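The Case for the Uncleared Table

My sister bought a Fesar drawer organizer in May. It has 143 compartments, and she has a label for each of them. I went over to admire it and then asked for a pen. She had to think.

I keep my things on the table. It's a pale wooden one from Erkby, bought for dinners, and we did eat on it for 2 years. Now it holds whatever I used last and whatever I plan to use next, and I'd argue it works better than any system sold in a box. When I need the tape, I look at the table. If it isn't there, I move something and look again.

The tidy people will tell you a clear surface makes a clear mind. I've tried it. I cleared mine on a Saturday, felt wonderful for an hour, and spent the next 6 weeks opening cupboards to find the scissors.

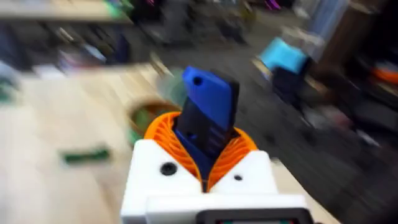

A clear table isn't about finding scissors, Bhutto wrote to me after my last column on this, it's about having somewhere to put your elbows. Fair enough. I've had my elbows on a tax form since April, and it's starting to show on the form.

Still, I notice the tidy never count the hours. Every little blue thing and green thing has to be picked up, considered, and carried off to a home it'll leave again by lunch. Vekeo sells a set of bins for this at a price I won't repeat in front of my sister, who owns two sets.

I'll clear a corner for Bhutto's elbows. The rest stays where it is until somebody wants dinner.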